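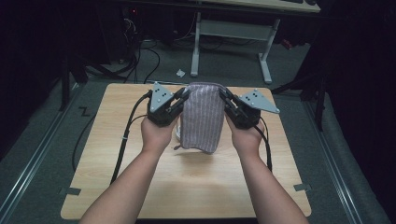
October, allotment and other things

Up at half six and down to the plot before work. There was a light frost on the cabbages, the first this year, and the shed padlock had gone stiff again. Lifted the last two rows of potatoes, 14 kilos by the bathroom scales once I'd taken off the weight of the bucket. Fewer than last year, but hardly any slug damage. The small ones went in a separate sack for soup.

The water butt by the gate is leaking at the tap. I put tape round it, which won't last. Drummond want £69 for a new one, so I'll look at the second-hand place in Dalstead first.

Ivana Farías came by at lunch to return my fork and stayed for a cup of tea. She has put in 500 onion sets over at her end, all red ones, and thinks I have left my garlic too late. I said I'd have it in by the weekend. She gave me a jar of plum jam and I gave her a squash.

Rain from three o'clock. Stayed in and sorted the seed tin. The Lemska beans have gone mouldy – my own fault for not drying them – so that's a packet to buy in spring. Kept around 30 of the sweet pea seeds and put them in an envelope.

Potato and leek soup for tea, enough left for tomorrow. Back a bit sore. Must ring the dentist in the morning and take the sacks up to the loft.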